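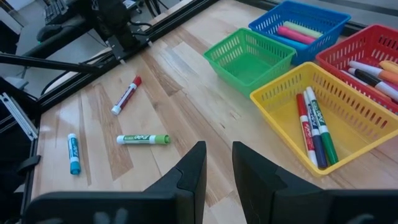
Week 3 notes: sorting loose supplies by color

Room Organization, Erkville evening course. Krystyna Pawłowska, room 609. Typed up fast after class, so some of it is short.

Carried over from last week
Stock list before you move anything. Marciniak group still owes me theirs. If your list has "misc." on it more than once, redo it.

Tonight: markers and baskets
Start small. A few loose dry-erase markers, a few baskets, one table. Red, light green, teal-blue. The red and green are easy. The teal is where people argued, and I wanted you to argue, because your real supply closet is full of teals.

Rule for the borderline colors: pick a home once, write it on the sheet, stick to it. Blue basket for teal is fine. Green basket for teal is also fine. Both on alternate days is how you get the closet at Grindent (see the case at the end).

Go by the cap or go by the label?
Cap. Always the cap in this course. Labels wear, and on some brands the print on the barrel is hard to read from where you stand. Exception: caps get swapped. If cap and label disagree, test on scrap, then put the right cap back on before it goes anywhere.

Order of work
1. Spread the pieces out. Gaps between them, nothing stacked.
2. Set baskets at the far side of the table, not between you and the pieces.
3. Decide the odd colors. Out loud if you are in a pair.
4. Move one piece at a time. Slower than grabbing a handful, fewer mistakes.
5. Dried-out markers go to the discard pile and NOT back in a basket.
6. Check each basket, then write the tally.

Step 5 gets skipped every single term.

Basket placement
Colors that get confused should not be neighbors. Green next to yellow is ok under decent light. Green next to blue gave us trouble, so if you have the table length, put something in between. Leave a finger's width between baskets so you can lift one without dragging the other.

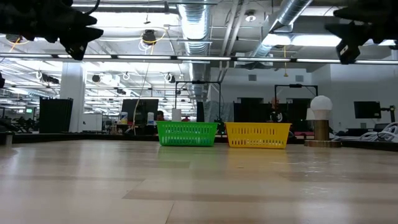 Same goes for the depth of the table. Baskets too far back and the shorter people in the group start tossing, and a tossed marker rolls. Too near and your sleeves are in them. Find the reach of the shortest person and set the row there.

Slotted sides: good for seeing what is in there without tipping, bad for anything thin. Pencil leads, paper clips and pins need a solid tub. Markers are fine. Tapered baskets nest when empty, so count them before you put them away or one goes missing inside another.

Glare. On a glossy tabletop the overhead light comes back at you and pale colors wash out. Turn your head or move the piece. Don't sort by a color you only saw in a reflection. Bright baskets throw a bit of their own color on the wood too, look for that next time.

Case: Grindent
Small office, 14 people, one supply closet. Full count came to 2,754 pieces, no agreed colors, three different label systems on the shelves. They ordered another 1,000 markers in April becuase the ones they had couldn't be found. Bemeo, down the hall, has one sheet taped inside the door and that's the whole system. Read both closet plans, they are in the folder.

For next time
Bring your color sheet filled in, teal included.
One paragraph: where would you put a clear-barrel marker with a black cap, and why.
Pairs stay the same unless you told me allready.
Wipe the tables down and stack the baskets before you go.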